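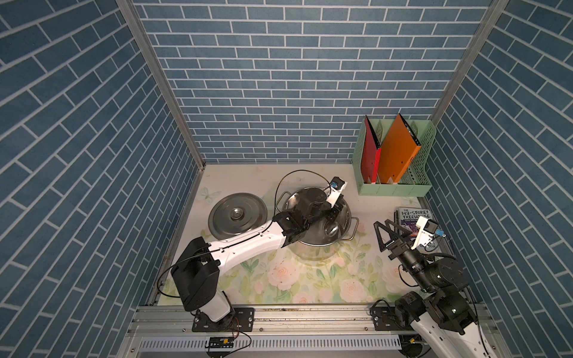
Ticket: Right follower arm lags and overshoots during two-arm demonstrations
Station: Kindinby bench, enclosure 7
Opened by: Elsa Harju
Priority: Medium
Status: Resolved, watch item open

Problem as reported

When I drive both arms by remote control, the right follower is late. I move the right leader, there is a short pause, then the follower catches up in one quick motion and goes past where I stopped. The left arm follows normally. It happens on the pot task and on the book task, so I don't think it's the task.

Most obvious when I start with the right gripper open over the book and try to bring it down slowly to the cover. It stays put, then drops. On Friday it pressed the book hard enough to trip the torque limit on the wrist joint and I had to restart the session.

Replaying a saved demo is smooth on both arms. Only live control is bad.

Steps to reproduce

Start the station, home both arms, load the "pot and book" task. Take both leaders. Move only the right one, slowly, toward the back right corner. Stop. Lag shows up within the first minute, then comes and goes.

Reply, support desk, 8:40 a.m.

Thanks, clear report. Please send the session log and answer these when you can:
Does it happen if the left arm is parked and only the right leader is connected?
Are both leaders on the same hub?
Has anything on the station been changed in December?

Please don't record any more training demos with the right arm until we know more. If the follower is late, the recorded action and the recorded joint position don't line up, and the policy will learn the delay.

Reply, Elsa

Log attached. Left parked, right only: no lag in 16 tries. Both connected: lag in 7 of 16.

Both leaders are on the same hub, yes. It's the powered Sesley hub that came with the bench.

Changes this month: new Clakard controller build, and the wrist cameras were remounted after the cleaning. Camera calibration was rerun and passed.

Reply, support desk

The log shows the left leader reporting at a steady rate. The right leader has gaps. During a gap the follower holds its last target, and when packets come back it gets a target that is far from where it is. The controller then lets it go there at full speed. That accounts for both the pause and the jump.

So there are two things to look at, the gaps and the jump.

For the gaps, try this in order and test after each one:
1. Swap the two leader cables at the hub. Leave everything else alone.
2. Swap the leader cables themselves.
3. Move the right leader to a port on the computer, off the hub.

For the jump, open the teleop settings and read me the value for "max step per tick" on each arm.

Reply, Elsa

1. Swapped ports at the hub. Lag stayed with the right arm.
2. Swapped cables. Lag stayed with the right arm.
3. Right leader straight into the computer. No lag in 16 tries with both arms moving.

Max step: left is 8, right is 900. I didn't set that. I would guess 900 is meant to be "no limit".

Also tried it with the wrist cameras turned off and both leaders back on the hub. No lag either. Turned them back on and it came back on the fourth try.

Reply, support desk

That last test is useful. The wrist cameras share the hub with the leaders, so the hub is running short of bandwidth. The left leader is polled first and gets its turn every time. The right one waits. It follows the arm and ignores the port because polling order is set by arm name in the config.

The 900 comes from the new build. It wrote a default for any arm whose config had no value. Your left arm had 8 saved from before and the right one was blank. Leinonen's bench has the same blank, so I'm opening a separate ticket for that.

Please do the following:
Leave the right leader on the computer and move the left leader there too. Cameras stay on the hub.
Set max step to 8 on the right arm and save. Check that it survives a restart.
Rerun the leader to follower alignment on both sides before recording.

Reply, Elsa

Done. Value was still 8 after the restart. Alignment passed on both.

Ran the full task, left hand on the pot and right hand on the book, then both together. Followers track the leaders all the way down. I pulled the right leader cable on purpose and plugged it back in. The arm eased to the new target instead of jumping. It is slower to catch up than I'd like but I can work with it.

What should I do with demos recorded since the update?

Reply, support desk

Don't delete them. Run the gap check script on the folder. It compares timestamps for each leader and marks any episode where the right side was silent too long. Marked episodes should be left out of training and recorded again. The unmarked ones are fine to use.

Reply, Elsa

Script ran. Most of the marked ones are from the book half of the task, and a few are from the start of the pot half when I was moving both hands at once. I'll redo those this week.

Resolution

Cause: hub bandwidth shared by wrist cameras and leader arms, plus an unset step limit on the right arm after the Clakard update.
Fix: leaders moved off the hub, step limit set to 8, alignment rerun.
Still open: Leinonen's bench to be checked for the blank value. The installer should stop and ask when the value is missing. Passed to the controller team.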